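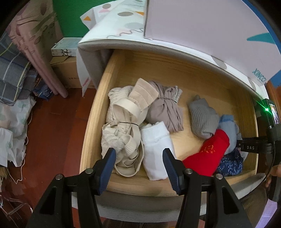

## 3.2 Storage of clothing in the sampled households

**Figure 4.** An open wooden drawer with folded and rolled clothing, Dinau sample.

The survey in Dinau received 1174 valid answers. We asked in which furniture the clothes are kept, and how often each piece is worn in one year. A drawer like the one in Figure 4 was coded as "mixed folding", the category introduced by Tkachuk for his earlier work in Grudgate.

Households in buildings from before 1933 reported fewer wardrobes and more chests of drawers. We explain this by the narrow bedrooms of that period – the plans kept in the Cellidholm archive show the same. Income had only a weak effect on the type of furniture.

The answers on wearing are less certain. Dorottya Szénási repeated the interview with 40 persons in June, and many of them gave a lower number than the first time. For this reason we use the wearing data only for comparison between groups, and the absolute values are not discussed further in this section.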